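Zoklow Publishes Results of Two-Gripper Comparison for Bimanual Furniture Assembly

Test series run at the Zesiscombe laboratory covers 788 insertion attempts with the Menari and Nijs end effectors

ZESISCOMBE, July — Zoklow, a developer of control software for two-armed manipulation, today released the results of a comparison between 2 parallel-jaw grippers used in the assembly of household furniture. The tests measured how the choice of gripper affects leg insertion, a step in which one arm holds a frame in place and the other brings a leg to its socket.

The grippers compared were the Menari, a gripper with rigid fingers and a short stroke, and the Nijs, which has a longer stroke and compliant finger pads. Both were mounted on the same pair of arms and driven by the same controller. Joint limits, closing force and approach speed were held constant for the whole series. Only the finger geometry and the force calibration file changed between runs.

The series consisted of 788 insertion attempts, divided evenly between the grippers. An attempt was counted as a success when the leg was seated in its socket and stayed there after the gripper opened. Attempts that needed an operator to reposition the frame were counted as failures, including those in which the leg was later seated.

With the Nijs gripper, 41 more attempts succeeded than with the Menari. Most of the difference came from the start of the insertion. When the leg met the socket rim at an angle, the compliant pads let it turn slightly in the grasp and the controller could correct the approach. The rigid fingers held the leg at its original angle, and the controller more often reached its force limit and stopped.

The Menari gave better results on the holding side. A frame clamped in rigid fingers moved less under side load, and the controller spent less time updating its estimate of the socket position.

"The task asks for different things from each hand," said Mi-kyung Ki, head of testing at Zoklow. "The holding arm should be stiff. The inserting arm should give a little at the fingertips, but you pay for that in position error once the leg is free in the air. We report both figures separately so that integrators can weigh them."

Tapered legs were chosen for the series as a difficult case. The sides of the leg are not parallel, and a flat finger touches only part of the surface. Jong-dae Seo, who wrote the grasp planner, set the grasp close to the wide end of the leg for all runs. Grasps farther along the taper were tried during setup and dropped after repeated slipping.

Cable routing was also reviewed. External cables add a small, changing load at the wrist, and that load appears in the force reading as the arm turns. Zoklow recorded a no-contact sweep before each block of attempts and subtracted it from the measured values. The company recommends the same step to any laboratory repeating the work with externally routed cables.
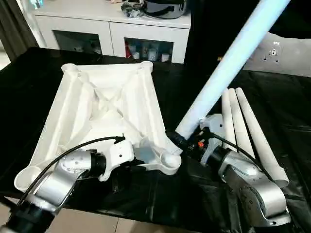
Leg insertion on an upturned stool frame. The left arm clamps the near edge of the frame while the right arm holds a leg at the near right socket. Three more legs lie on the work surface.

The comparison did not cover screw-in legs, wooden parts or frames with more than four sockets. Finger wear was not measured. Joon-young Ha, who maintains the test cell, said the pads on the Nijs were replaced once, between blocks, and that the gripper was recalibrated before testing continued.

A second series is in preparation. It will use a mixed setup, with the Menari on the holding arm and the Nijs on the inserting arm, and will keep the present controller settings so that the results can be set beside the current ones.

The full report, the calibration procedure and the attempt log are available from Zoklow on request. The log lists the gripper, socket position, peak force and outcome for each attempt.

About Zoklow
Zoklow develops planning and force-control software for two-armed robots. Its test laboratory is located in Zesiscombe.

Media contact
Geum-ok So, Communications, Zoklow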